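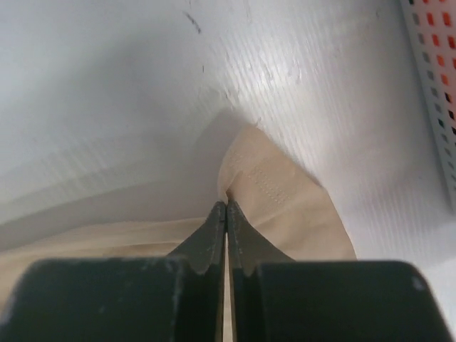

Gripper fingertips of a Tader cell closed on a fold of beige material.

The Tader grip-hold fault is a failure mode of the Tader, a two-arm cell for handling and folding cloth made by Rernell. It was first logged in November at the Nusow test site and described in a service note by Imani Quintanilla dated 2025-07-09. In the fault, one gripper stays closed on the cloth after the controller has recorded a release. The other arm then starts its next move, and the cloth is pulled between the two.
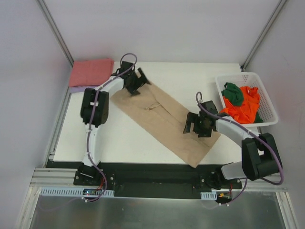
The release check relies on finger position alone. When thin material is caught between the tapered tips, the gap it leaves falls within the position tolerance, and the controller accepts a small opening as a full one. Thick cloth such as terry toweling is not affected. The service note lists 161 logged cases in 237 hours of running. Most ended in a dropped or torn item – 2 led to a damaged wrist joint.

Firmware from Sundqvist, which supplies the joint controllers, added a motor current check and a delay of 30 milliseconds before the second arm may move. Cells without the update are to be run at reduced speed. The emergency stop cuts power to both arms but does not open the grippers, so trapped cloth has to be freed by hand with the cell locked out.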